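Haslam friendship program marks nine years of visits, yarns and very long cups of tea

The Flulla Companions program is turning nine this June, and everyone at Flulla Neighbourhood House would like to say a heartfelt thank you to the older residents of Haslam who have opened their doors and shared their stories.

The program matches people over 75 with a regular visitor who drops in for a chat, a game of cards or a slow walk to the shops. It began with 4 pairs of neighbours and has now grown to 300 people, many of whom have stayed with the same friend for years.

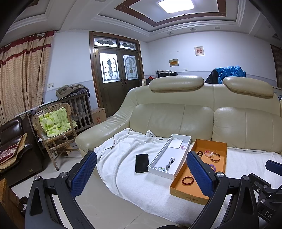

A watch, some bracelets and a phone on a blanket-covered sofa.

"You go along thinking you're doing someone a good turn, and before you know it you're the one looking forward to it all week," said program coordinator Kieran Parsons. "I've been told how to prune a lemon tree, how to dance the foxtrot and exactly what is wrong with the football these days, and I wouldn't swap a minute of it."

Last year our companions made 1391 visits between them, in all kinds of weather, and a good many of those ran well past the hour that was planned - we have never been very strict about that, and we don't intend to start. 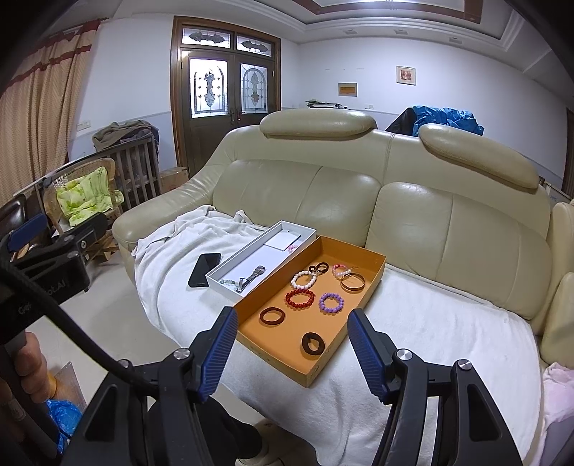
To celebrate the birthday, there will be an afternoon tea at the Prodard Hall from 2 pm, with scones, a singalong at the piano and a table set aside for old photographs of the neighbourhood. Family members are welcome, and so is anyone who would simply like company. Ganix Community Transport will be running its small bus for guests who find the hill a bit much.

New companions are always needed, particularly on the Prodard side of town. Please call in to Flulla Neighbourhood House and ask for Kieran - the kettle is usually on.

Recent news
Singalong group looking for a second pianist
Winter soup lunches return to Haslam
Ganix bus timetable changes
Thank you to our card makers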